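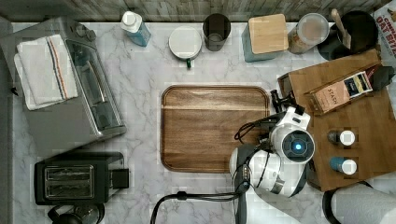
Le plan de travail en marbre et la grande planche à rebord, crédence en bois gris au fond.

Forum Ukier > Cuisine et salle de bains > Plans de travail
Sujet : Marbre blanc en cuisine, folie douce ou folie tout court ?

calcaire_mou
Posté jeudi, 21 h 14
Bonsoir à tous. On refait la cuisine et j'ai le choix entre garder le marbre qu'on m'a posé dans le logement actuel (je le connais, il me connaît, on ne se parle plus beaucoup) et repartir sur autre chose dans le prochain. Le marbrier de Clornard me propose une plaque blanche veinée de gris à 649 euros pose comprise, une chute de chantier. Ma moitié veut du stratifié. Moi j'ai un faible pour les choses fragiles et chères. Des retours d'expérience ? Des vrais, pas ceux des catalogues.

tante_agathe_77
Posté jeudi, 21 h 32
649 euros pose comprise, je demanderais à voir la plaque AVANT de signer. Une chute de chantier, c'est parfois une plaque dont quelqu'un n'a pas voulu, et il avait peut-être ses raisons.
Chez nous, marbre depuis 4 ans. Un citron oublié à la deuxième semaine, et depuis un joli rond mat devant l'évier. J'y pose le sucrier.

PlombierDuDimanche
Posté jeudi, 21 h 40
Stratifié. Bonne soirée.

calcaire_mou
Posté jeudi, 21 h 47
@PlombierDuDimanche merci pour cette contribution tout en nuances, ma moitié te salue.

vinaigre_blanc
Posté jeudi, 22 h 05
Alors déjà, avec mon pseudo, je suis l'ennemi juré de la pierre calcaire. Pas de vinaigre, pas de citron, pas de tomate qui traîne, pas de détartrant. Savon neutre dilué, eau tiède, on essuie. C'est tout. Pour le traitement, j'utilise le Loravero, un bouche-pores en bidon, deux couches croisées au chiffon, une nuit de séchage. Je recommence chaque année en septembre, quand la cuisine est encore aérée.

granit_et_fier
Posté jeudi, 22 h 11
Le bouche-pores protège du gras et du vin. Contre l'acide il ne fait RIEN. Le rond mat de tante_agathe, ce n'est pas une tache, c'est la surface qui est attaquée. On peut vider le bidon dessus, le citron gagnera quand même. Je le répète sur ce forum depuis si longtemps que je pourrais le faire graver. Sur du granit.

vinaigre_blanc
Posté jeudi, 22 h 19
Je n'ai jamais dit que ça protégeait de l'acide. J'ai dit pas de citron ET du Loravero. Relis, c'est juste au-dessus du message où tu t'énerves.

granit_et_fier
Posté jeudi, 22 h 23
Je ne m'énerve pas, je suis minéral.

mie_de_pain
Posté jeudi, 22 h 38
Pour moi la question est surtout : est-ce que vous cuisinez ? Je fais du pain trois fois par semaine et le marbre est un bonheur pour la pâte, ça reste frais, ça colle moins. Par contre je ne coupe jamais dessus, et je ne pose jamais une cocotte qui sort du four. Il faut une grande planche à demeure, et accepter qu'elle mange la moitié du plan. Et mettre le petit électroménager d'un seul côté, sinon on finit par pétrir entre le grille-pain et le mur.

calcaire_mou
Posté jeudi, 22 h 51
Ah, sur ce point je suis en avance. Four et grille-pain à gauche, bois au milieu, et tout ce que je ne sais pas ranger contre le mur du fond.

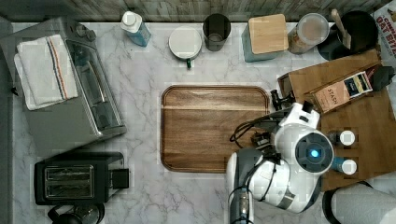 Côté gauche : mini-four, grille-pain noir, et le torchon à rayure rouge et bleue.

tante_agathe_77
Posté jeudi, 23 h 02
Joli. Mais le torchon sur le mini-four, non. Non, non et non. Il faut l'enlever avant d'allumer, et un jour on oublie.

calcaire_mou
Posté jeudi, 23 h 06
Je demande un avis sur la pierre et je prends une leçon de torchon. C'est noté, il va déménager.

PlombierDuDimanche
Posté jeudi, 23 h 09
Sur du stratifié, le torchon tiendrait très bien.

bois_sans_soif
Posté jeudi, 23 h 27
Personne pour parler de la crédence ? J'ai du bois grisé derrière l'évier, c'est superbe et ça boit tout : la sauce, l'huile, mes regrets. J'ai fini par passer un vernis mat de chez Bai, incolore en principe. En principe. Ça a foncé d'un ton et j'ai dû faire tout le mur pour que ça se voie moins. Essayez d'abord dans un coin — derrière le frigo, par exemple.

mie_de_pain
Posté jeudi, 23 h 35
+1 pour l'essai dans un coin. Et pour la planche, de l'huile minérale alimentaire, jamais d'huile de tournesol, ça rancit.

granit_et_fier
Posté jeudi, 23 h 41
Pour revenir au sujet : un repolissage par un pro, on m'a demandé presque 200 euros pour le plan de ma mère, déplacement compris. À ajouter au budget tous les quelques années si tu es du genre à regarder la lumière rasante. Sinon, demande une finition adoucie au lieu du poli brillant. Les attaques se voient beaucoup moins, puisque tout est déjà mat.

vinaigre_blanc
Posté jeudi, 23 h 44
Pour une fois je suis d'accord avec lui. Faites une capture d'écran.

calcaire_mou
Posté jeudi, 23 h 58
Merci à tous. Je passe chez Clornard voir la plaque, je demande l'adouci et je négocie. Ma moitié a lu le fil par-dessus mon épaule et n'a retenu que les messages du plombier. Je vous redis — si on est encore ensemble.

PlombierDuDimanche
Posté vendredi, 7 h 12
Je peux passer prendre les cotes.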